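About Ulari Paving Maintenance

Segmental paving: inspection, cleaning, joint renewal and relaying
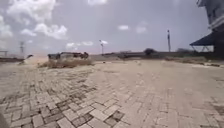 What we do

Ulari maintains ground surfaces made of interlocking block. Our work covers yards, loading areas, access roads, parking areas and public squares. We do not pour concrete slabs and we do not lay asphalt. Jobs that need either are passed to Nazari, with whom we share a depot and a weighbridge.

The company was set up by Kauko Hyvönen and Lauri Sjöberg after both had spent years repairing block surfaces for general contractors. At the time, most owners treated block paving as a surface that was either fine or due for replacement. Much of what was being torn out could have been kept. The blocks themselves were sound. The joints, the bedding layer or the edge had failed, and the rest of the area was lifted along with them.

Today we have 49 sites under regular inspection. Three crews do the fieldwork, and survey and scheduling are run from the office.

How a block surface works

A block pavement is a flexible structure. Each unit is small and carries very little on its own. Load passes from one block to the next through the sand in the joints, then down through the bedding layer to the base. If the joints are full and the edges are held, a wheel load is spread over a wide area. If the joints are empty, each block acts alone and begins to rock.

The laying pattern matters for the same reason. Herringbone patterns resist braking and turning forces better than blocks laid in straight courses, and we specify them wherever vehicles are expected. On footpaths the choice is mostly one of looks.

Dust and dirt in the joints

Open, exposed sites give us the largest share of our cleaning work. Fine sand and dust settle on the blocks and dull the color. Pale gray and beige units look bleached under a thin coat, and owners often report fading when the pigment is unchanged. A test patch is cleaned before any opinion is given on the blocks.

Dark, dirt-filled joints are a separate matter. Packed grime can hold a joint tight for years, but it drains poorly and it stains the block edges. We probe such joints by hand to a depth of at least 2 inches where the block thickness allows. Firm joints are left alone. Soft ones are raked out and refilled with dry, graded sand.

High-pressure washing is not used as a first step. It strips joint sand faster than it lifts dirt. Our order of work is dry sweeping, vacuum collection, low-pressure rinse, drying time, joint filling, and a final pass with the plate compactor fitted with a rubber mat.

Dips and worn areas

Shallow dips are recorded with a straightedge and a wedge gauge. The reading is taken at the deepest point and again on either side, then marked on the site plan. One reading tells us the depth. Repeat readings at the next inspection tell us if the area is still moving, and that decides the repair.

A dip that holds steady is usually bedding sand that was uneven from the start. We lift the affected blocks, screed the bedding and relay the same units. A dip that grows points to the base or the ground below it, and relaying the surface will not fix it. In those cases we open a trial pit before quoting.

Worn bands that run at an angle across a paved area generally follow vehicle routes. Where the traffic can be moved, we say so in the report, as this costs the owner less than stronger paving.

Margins and neighboring ground

Paving is often judged by its middle and lost at its margins. Broken concrete, rubble or wreckage on adjoining ground is noted in our reports when it stands close to the paved area. Scrub and dry grass next to blockwork are noted as well, together with any bank or mound that can shed soil onto the surface. Clearance of structures is outside our license. We mark the limit of our work on the plan and keep crews and plant behind it until the owner's demolition contractor has released the ground.

Overhead lines are logged at the first visit. Tipping trucks and loader arms are given a height limit for each site, and material is set down at a point agreed with the line operator.

Loose debris on the pavement is picked up before any machine is started. Small pieces damage block faces when they are caught under a compactor plate.

Our inspection record

Every site has a single record, kept in a database we call Clorik. It holds the plan, the block type and laying pattern, all straightedge readings, joint condition by zone, and the repair history. The survey form has 67 fields. Not all of them apply to every site, and unused fields are marked as such so that a blank always means a missed reading.

Owners receive the full record after each visit, including the raw readings. If a client changes contractor, the record goes with them.

Materials

Relaid areas use the original blocks where possible. Stained units can normally be turned over if they have no bevel on the top face. When new blocks are needed we take them from several pallets at once and mix them, so that color differences do not show as a patch. Joint sand and bedding sand are bought from Mastum, delivered separately and stored under cover. The two are not interchangeable. Bedding sand is too coarse to fill a narrow joint.

People

Kauko Hyvönen: managing director, technical approval of repair methods
Lauri Sjöberg: fieldwork, crews and plant
Niilo Mäkelä: survey and Clorik records
Nelli Miettinen: quotations, contracts and scheduling
Jarmo Ojala: site safety and training

New crew members start on joint work and move to screeding and relaying once Jarmo has signed off their training sheet. Plate compactors are operated by certified staff only.

Working with us

A first inspection is charged at a fixed fee, which is deducted from any repair ordered within the same season. Please send a site plan with your request if you have one. A plan drawn by hand is acceptable if the main dimensions are written on it. We also need to know the heaviest vehicle that uses the area and the date of the last known repair.

Joint filling is scheduled for dry weather. July is normally full by the end of spring. Inspections are carried out all year except when the surface is under snow.

Page last revised Tuesday, October 21, 2025.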